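Desk Planning Guide, Jalby Home Study Range
Section 5: Marking out and arranging your desk top

By the time you reach this section your desk should be standing level, with its feet adjusted and its fixings tightened for the second time (see Section 4 if you skipped the second tightening, as many of us do). What comes next is the pleasant part. You are going to mark the top into squares with tape, try your things in different places for a few days, and settle on an arrangement you like before anything is screwed, clipped or stuck down for good.

You don't need to have bought the Jalby desk to follow these pages. The method works on a kitchen table, an old door on trestles or whatever you happen to have, and you are very welcome to use it there.

What you will need

A roll of low-tack painter's tape. Blue is easy to see on a brown surface.
A tape measure or a long ruler.
A soft cloth, slightly damp.
Your usual desk things: computer, mouse, mouse pad, lamp, pens.
The planning sheet from pack 3023, or a bit of squared paper.

5.1 Marking the squares

1. Take everything off the part of the desk you mean to mark out, and wipe it over with the cloth. Let it dry fully. Tape put down on a damp surface will lift at the ends by the following morning, and you'll be doing it all again.

2. Run the first strip along the length of the desk, near the middle. Hold the roll in one hand and smooth with the other, going slowly and keeping the tape just taut.

3. Add further long strips in front of and behind the first. Leave enough room between them for your largest flat item, which for most people is the laptop.

4. Now lay the short strips across, front to back. It doesn't matter a great deal if the squares come out slightly different from one another. You will be using them to remember where things were, and a wonky square does that just as well as a perfect one.

5. Copy the pattern on to your planning sheet and give each square a letter or a number, whichever you find easier to say out loud.

Note: Do not press the tape down hard with a ruler or a coin. A fingertip is plenty.

Caution: On waxed, oiled or freshly painted tops, try a short piece of tape somewhere out of sight and leave it overnight before you do the whole desk. The Mayrhofer oiled finish in particular needs this test every time, even if you've taped it before.

Once your squares are down, put a few small things out on them and walk round the desk to look at it from the other side. It sounds a fussy thing to do, but a layout that seems roomy from the chair can look quite different from the doorway.
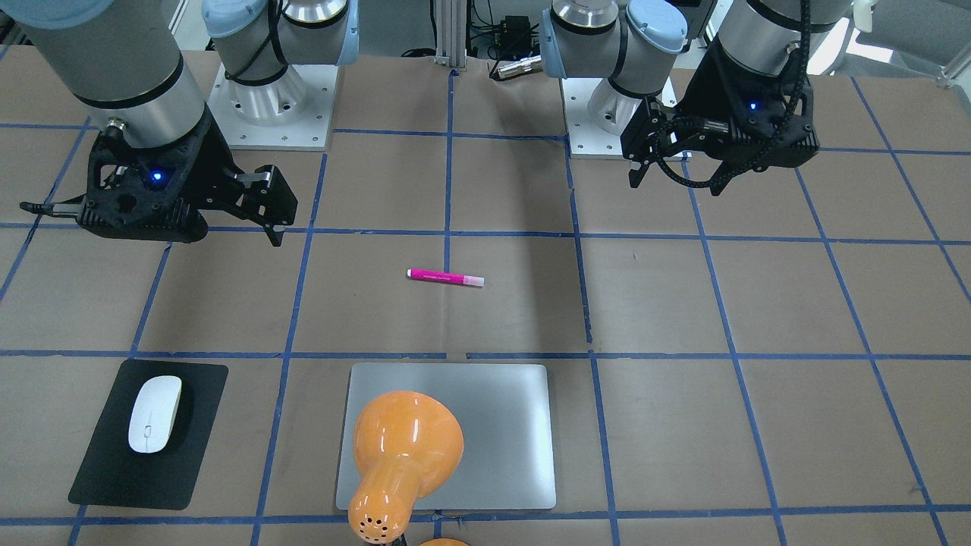

One reader's comment on the last edition was that long strips first had been a nuisance on a deep desk, and that putting the short ones down before the long ones had meant far less leaning across. We have tried it that way since and it does save the back a little, so please choose whichever order suits your reach. The squares come out the same. The reader also suggested folding over the last bit of each strip to make a tab for pulling it up later, and that is such a sensible idea that we've put it into Section 8 with our thanks.

5.2 Finding the place for your mouse

Begin with the mouse, before the computer. It seems the wrong way round, we know, but the mouse is the thing your hand will go to all day long, and it is much nicer to arrange the bigger items round a comfortable hand than to squeeze the hand in afterwards.

1. Sit down in your own chair at your normal height and let your arms hang loose for a moment.

2. Bring your mouse hand up on to the desk without stretching. Wherever it lands is your first guess.

3. Put the mouse there, straight on the desk for now, and make a note of the square.

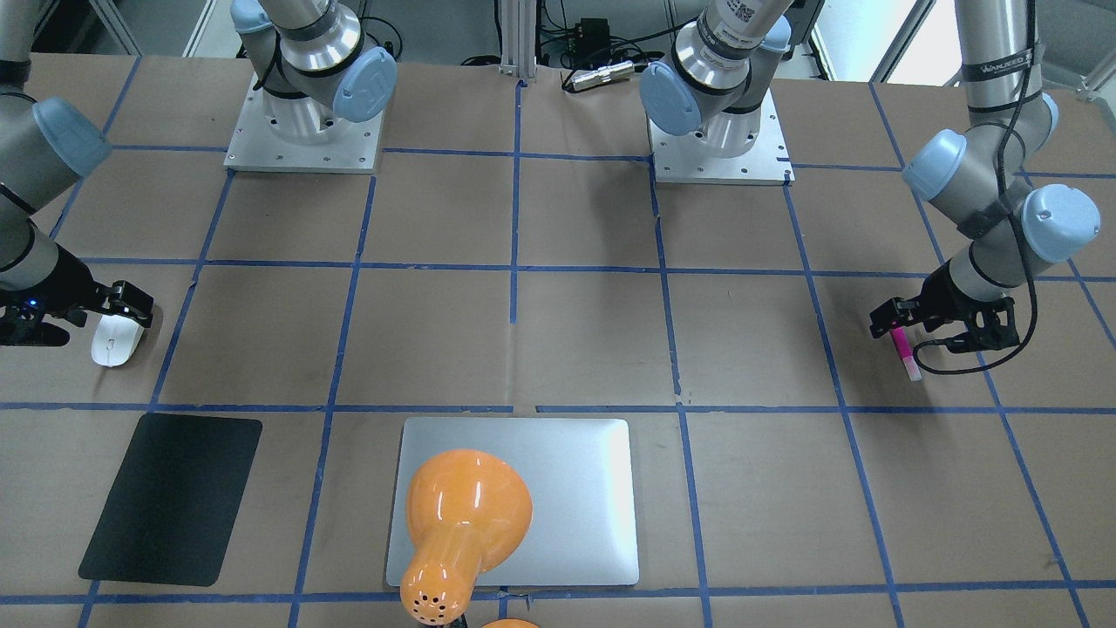

4. Move it about in small circles, then in wide ones. If your elbow leaves your side, bring the mouse one square nearer and try again.

5. When you are happy with it, slide the pad underneath. A dark pad is handy with a pale mouse, as you can find one against the other without looking very hard. The pad may lie over a tape line if it has to, but check that it sits flat and doesn't rock on a place where two strips cross.

Note: Left-handed users should follow exactly the same steps from the other side. Please don't feel you have to keep the mouse on the right just for the look of the thing!

5.3 Laptop and lamp

1. Close the laptop and set it down inside a single square near the middle of the desk. Keep the lid shut while you're shifting things about – it is so easy to catch an open screen with a sleeve or a lamp.

2. Stand the lamp behind it, with the base flat on the desk and the shade tipped down towards where you will be working.

3. Gather up the spare lamp cord and leave it behind the base in a loose coil. Don't wind it tightly and don't trap it under the laptop.

4. Hold a pen over the open space in front of the laptop and pretend to write. If your hand throws a shadow over the very spot you are looking at, move the lamp one square across and try again.

Caution: Always switch the lamp off and let the bulb cool before you move it. Keep the shade 500 mm or more from curtains, blinds and hanging plants.

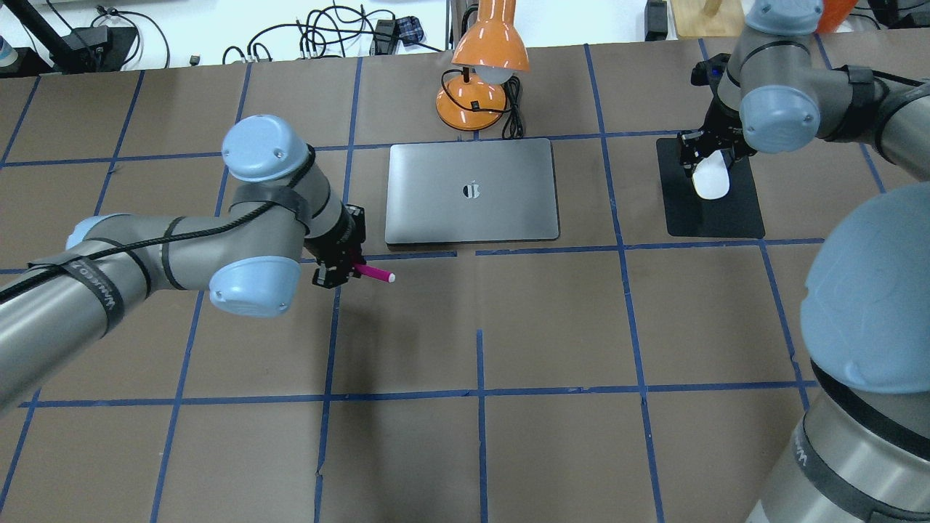

Drulside, May

Additional advice for this edition. We have had several kind letters from owners with lamps that are heavier at the top than at the bottom, chiefly those with a wide shade on a small base. If yours wobbles when you type, stand it on a square with no tape under it at all, or lift that piece of tape once you've settled on the spot. Even a thin strip beneath one side of the base can be enough to set it going. Owners in the Presham area may bring a lamp to the shop for a new set of base pads at any time before four in the afternoon.

5.4 Pens, markers and other small things

Small things wander. There's no cure for it that we know of, but giving them a square of their own does help, and so does keeping the number down. Pick out the one marker or pen you reach for most and let it live on the desk top. The rest can go in the drawer or in a pot until you want them.

1. Press the cap fully on. A cap that feels slightly loose will certainly come off in the night and mark something.

2. Lay the marker down near the laptop, along the line of the tape and clear of the lid. A bright colour such as pink is a great help on a brown or beige top.
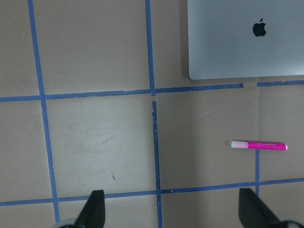 3. Leave it there for a whole working day and put it back in the same place whenever you finish with it. If you notice that you keep dropping it somewhere else, move its square to that place and write the change on your planning sheet.

4. Do the same with anything else that you use every day: glasses, a notebook, a coaster for your tea. Try to keep one square near the front completely clear for post and papers.

Note: Never store a marker on top of a closed laptop. It rolls, and if it is left uncapped the ink can be difficult to get off the lid.

5.5 Living with it for a while

Keep the tape down until you've done a few ordinary days' work at the desk, including at least one late evening with the lamp on. Change one thing at a time – if you move the lamp and the mouse together you won't know which of them made the difference. When nothing has moved for two days running, go over your planning sheet in ink.

To lift the tape, start at one end and pull it back slowly on itself, low and close to the desk. Any stickiness left behind will come away with the damp cloth and a drop of washing-up liquid. Fixing cable clips and screwing down the lamp bracket are both covered in Section 6, and you will want the inked planning sheet beside you for those.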